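Small Storage at the Kostton Workroom
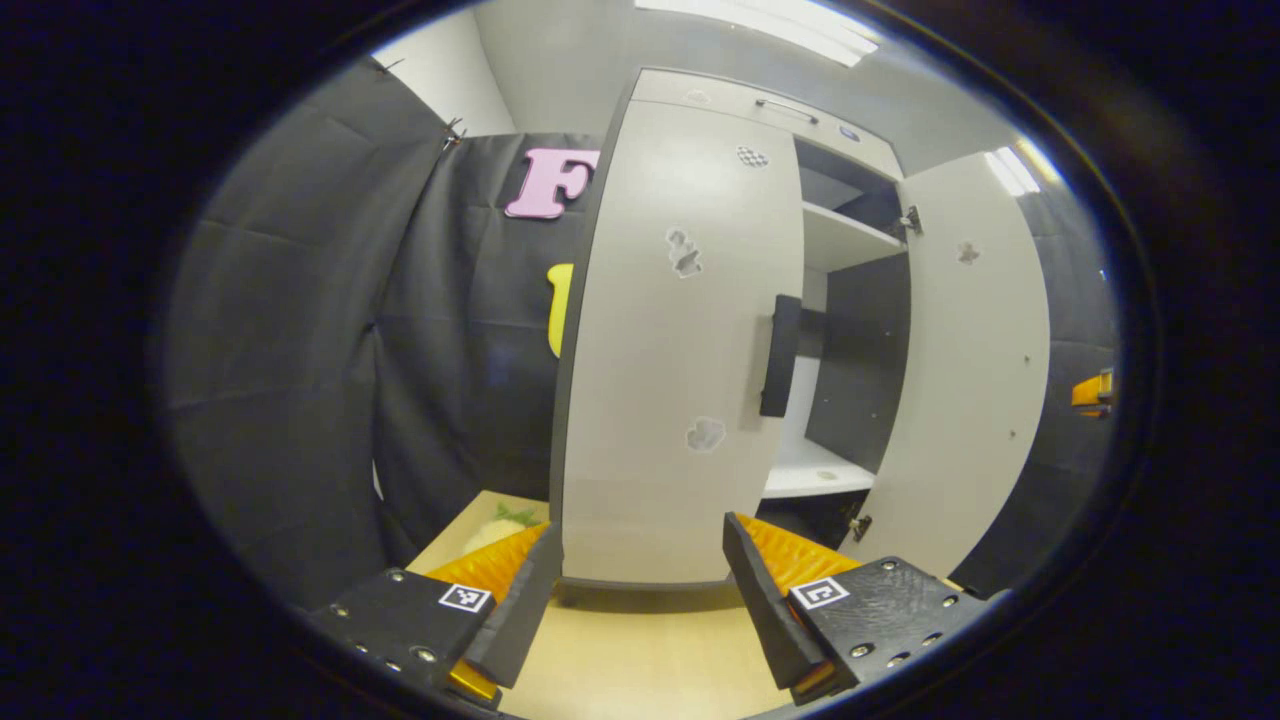 We spent April going through the small furniture at the Kostton workroom and deciding what to keep, what to fix and what to pass on. Most of the pieces are light enough to lift onto a table, which makes the work easier on the back. The gray two-door cabinet is one we want to keep. It has a shallow drawer across the top with a slim metal handle, and with the right door open you get a fair idea of the space inside, between the upper white shelf and the lower one. The left door has a black bar handle and two gray patches that look scuffed or peeled. The drawer front has a few darker marks as well.

The notes below cover how we plan to treat the cabinet and where it will go. They were put together by Aravind Joseph from the list we keep by the door.

Cleaning
Warm water with a drop of dish soap, a soft cloth, then a dry cloth right behind it. No scouring pads on painted fronts. Small marks get a second pass with a damp melamine sponge, used lightly – it takes the shine off if you lean on it.

Patches on the doors
Sand only the raised edges, wipe off the dust, and fill if a fingernail catches. Two thin coats of paint with a small foam roller. We have not settled on a gray yet. The Ondieki sample card has 17 of them, and the closest so far is number 238, which may be a touch too warm. Anyone who wants to compare can find the card in the paint drawer.

The checkered patch
There is a small gray-and-white one near the top of the left door. It stays until we know what is under it. If it does come off, use a hair dryer on low and a plastic scraper.

Hinges
The right door has metal hinges top and bottom. Check the screws on both with a hand screwdriver before anything is loaded. If a screw keeps turning, take it out, pack the hole with a matchstick and wood glue, and leave it overnight.

Inside
The lower shelf is for the taller things: glue bottles, jars of brushes, the tin of wax. Thread, tape and labels go in the drawer. Shelf liner is optional – we have 20 feet of it left on the Vurumus roll if someone wants to cut a piece.

Where it goes
Against the back wall of the Zededbridge room, next to the sewing table. Leave enough space on the right for the door to swing out all the way. It should be moved with the drawer taken out and both doors taped shut. Painter's tape only, please, as packing tape pulled the finish off the blue shelf last year.

Still on the list: the blue shelf, the shoe rack with the short leg, and a box of odd handles that need sorting by screw size.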